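Workshop tips: when a gripper won't let go

2 comments | 14 shares

Our left gripper jammed shut on a Monday, with a part still in it. Yoga Saragih reached in to pull the part free while the arm was powered, and the fingers closed again on his thumb. He got a bruise and we got a new set of habits.

Hit the stop first, then switch off at the wall. The stop button on its own holds the arm still but leaves the controller live.

Don't pry the fingers apart with a screwdriver. Back the carriage off by hand - it will feel stiff - and let the part drop onto a folded towel.

Brush the rail with a dry toothbrush. Ours had grit packed between the teeth, and oil had turned it to paste. We now clean it every 300 cycles and skip the oil.

Check the finger tips for play. Tania Khondokar found one of ours turning on its screw.

Run the first few grips at low speed with nothing between the fingers, and keep your hands off the table until both arms are parked. Wipe up stains and crumbs before you start, too, as grit ends up in the rail sooner or later.
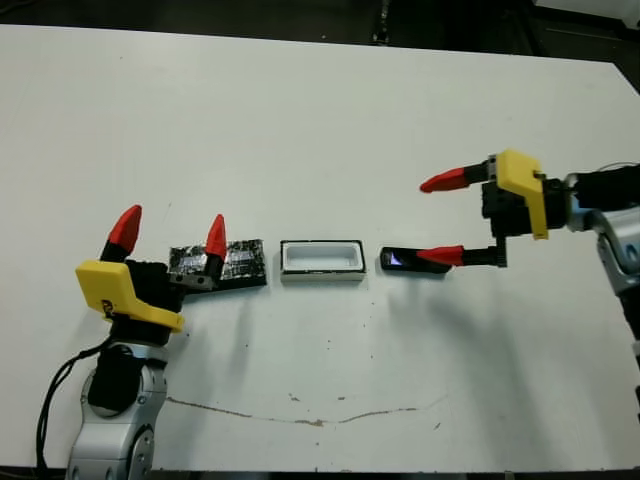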